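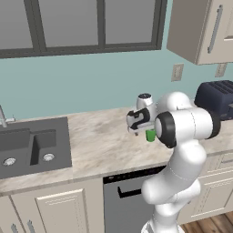 Bohumila Šimko told us in her interview that she had wiped the same counter every evening for years before she learned it was not stone. The fitter had called it marble, the previous owner had called it marble, and she had bought a stone sealer for it twice. Her account was longer than most, but the confusion in it was common in both towns.

Figure 3. A marble-patterned kitchen countertop, computer-rendered.

4.2 What residents call their counters

We asked 590 households in Lalivstead and Clomenness to name the material of their main kitchen counter and to say how they cleaned it. Of these, 579 gave an answer we could use. The rest left the item blank or described the floor. Interviewers then looked at the counter themselves and recorded the material from the underside or from an exposed edge where one could be reached.

Marble patterns like the one in Figure 3 can be printed, cast or natural, and the pattern by itself says little about what is under it. In our sample, 167 households had a counter with a marble pattern. In 66 of those homes, the name given by the resident did not match the material recorded by the interviewer. Most of the errors ran in one direction: a printed or cast surface was reported as marble. A few residents with natural stone thought it was a laminate and were treating it as one.

Length of residence made less difference than we expected. People who had chosen the counter themselves usually knew what it was, even when the work had been done long ago. People who moved into a finished kitchen tended to keep whatever name they first heard. Several could say exactly when and by whom they had been told. Renters in the Kadlec buildings were a partial exception. They receive a care sheet when they sign the lease, and most of them used the word printed on it.

Names mattered for cleaning. Residents who believed they had marble avoided vinegar and lemon, and some bought special products for a surface that did not need them. The opposite mistake was less frequent but cost more. Two owners of natural stone in Clomenness had used a descaling liquid near the sink and reported dull patches there, and one had since covered the area with a cutting board.

Older wording also caused trouble. In Lalivstead, "Davotora" was used for almost any pale patterned counter, whoever had made it. We coded such answers as a material only when the resident added a second word, such as "stone" or "plastic." Answers without a second word were coded as unclear and are not included among the mismatches reported above.

We did not test samples, and the interviewers' records may contain errors of their own, mainly for cast surfaces, which can be hard to tell from stone when all the edges are sealed. Counters of this type were checked by a second interviewer in November. The effect of the remaining doubtful cases on the cleaning results is taken up in section 4.3.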